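Plustlow Review: Email Follow-Up for Small Local Businesses

I run the marketing for two flooring showrooms, and I paid for Plustlow out of our own budget. We used it through the spring on a list of 695 past customers and people who had asked for quotes.
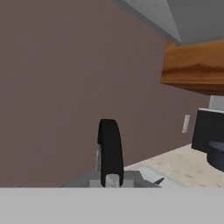

Setup took one Sunday afternoon. You upload a spreadsheet, match the columns, and pick which contacts get which series of emails. The import rejected 20 addresses for bad formatting and gave me a file of them to fix, which my old program never did.

The editor is basic. You get 15 templates, most of them fine, and you can't change the line spacing in any of them. I ended up using the plain one for everything.

Of the 695 people, 307 opened the first message. Replies land in a shared inbox, so Vasanthi Shetty at our Astalville store could answer the pricing questions while I handled the rest. We did step on each other twice before we found the "assign" button under the More menu.

Reporting is the weak spot. You can see opens and clicks, but you can't compare two mailings side by side without exporting both. Support answered by the next morning and said it was on their list.

I'm keeping it for another year. If you need text messages as well as email, look elsewhere.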